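Open cubby shelf as a room divider, worth it?
Larken Office Forum > Furniture 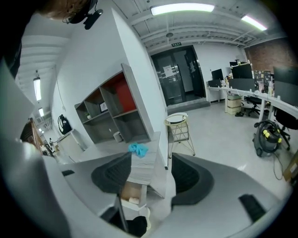
Re: Open cubby shelf as a room divider, worth it?

gukgate_dan wrote:
We have the gray one against the white wall and I want to pull it out to split the room. Gadum wants 90 for a back panel kit. Anyone bought it?

solange_p wrote:
90 for panels? I doubt it. Open cubbies stop no noise at all, and a little plant and a framed picture won't help.

everaldo77 wrote:
Disagree. We did it in October and people quit staring at each other. That was the whole point for us.

solange_p wrote:
Staring, fine. Did it get quieter? Exposed beams and brick, I'd bet it didn't.

everaldo77 wrote:
No — maybe a little on calls.

dalva_h wrote:
Check the way to the exit doors first. And anchor it. I wouldn't trust a freestanding one next to a table.

gukgate_dan wrote:
Room is roughly 30 feet long so there's space. Still not sold on the kit. Will measure Monday.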